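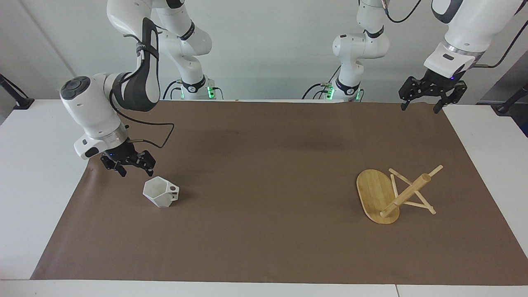 A white hexagonal cup on a brown surface.

Nirkemdale guitar library to reopen with bigger collection

The Nirkemdale guitar lending library will reopen in December with 40 more instruments on its racks, after a winter spent in storage while its old rooms were rewired.

The library, run by the music charity Avanura, lends electric, acoustic and bass guitars to members for up to three months at a time. Its new home is the upper floor of the former Alcaraz piano showroom, next to the bus interchange. Most of the extra guitars came from a school music program that closed last year. The rest were donated by members or bought second-hand.

Avanura said the three-quarter size acoustics were the most borrowed items before the move, with a waiting list through most of the school year. Several of the new arrivals are that size. The collection also has its first two baritone guitars and a lap steel.

Membership stays at $3 a week for adults and is free for anyone under 16. Borrowers get a padded gig bag, a strap and a clip-on tuner with each guitar. Practice amps can be taken home with the electrics, although there are fewer amps than guitars and they have to be booked ahead.

Repairs will be done on site for the first time. Local workshop Astenum has taken a bench in the back room and will handle restrings, fret work and set-ups for the library in the mornings. In the afternoons it will take paid jobs from the public.

The library had 300 members when it packed up and recorded 2128 loans in its final year at the old address. Existing memberships were frozen during the closure and will pick up where they left off, with no need to sign up again. Guitars that were out on loan when the doors shut can be returned in the first month without a late fee.

Opening hours will be 10 am to 4 pm, with one late session a week until 8 pm. Group lessons for beginners are planned for the new year. Bookings for those have not opened.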